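External Ballistics, Handout 9: Wind Drift and the Lag Rule
Course tutor: Eifion Prosser. Range work: Zainab Sani.

1. Lag time
Lag time is the difference between the real time of flight to a given distance and the time the bullet would take over the same distance in a vacuum. If R is the range, V the muzzle velocity and T the real time of flight, then

lag = T - R/V

2. Drift in a steady crosswind
For a flat-fire shot, drift is the crosswind speed multiplied by the lag time:

D = W x (T - R/V)

Time of flight alone is not enough. Two bullets may reach the target in the same time and drift by different amounts if one left the muzzle faster and lost more speed on the way.

3. Worked case
R = 200 m, V = 800 m/s, T = 0.28 s, W = 4 m/s at right angles to the line of fire.
R/V = 0.25 s
Lag = 0.03 s
D = 0.12 m, or 12 cm
If the wind meets the line of fire at an angle, use only the part at right angles to it. At 30 degrees this is half the full value, so D = 6 cm.

4. Where the wind acts
A gust of fixed length and strength near the muzzle moves the point of impact more than the same gust near the target. The early push changes the direction of travel, and the change in direction is carried over all of the remaining distance. Flags at the target are therefore a poor guide when used alone.

5. Limits
The rule assumes a stable bullet, a small launch angle and a wind that does not change along the path. It leaves out spin drift and the small vertical shift that a crosswind causes in a spinning bullet. The Gounder tables in the course folder treat both.

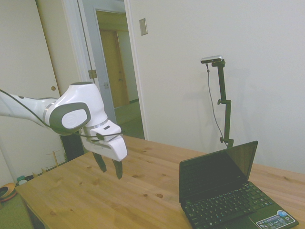
Fig. 1. White robotic arm with open gripper above a table.

6. Set work
(a) Repeat section 3 with T = 0.29 s.
(b) Find the drift for W = 4 m/s at 42 degrees to the line of fire.
(c) Read the Drenport range notes, page 101, and state which flag was given most weight.
Hand in by the end of March, with units shown at every step.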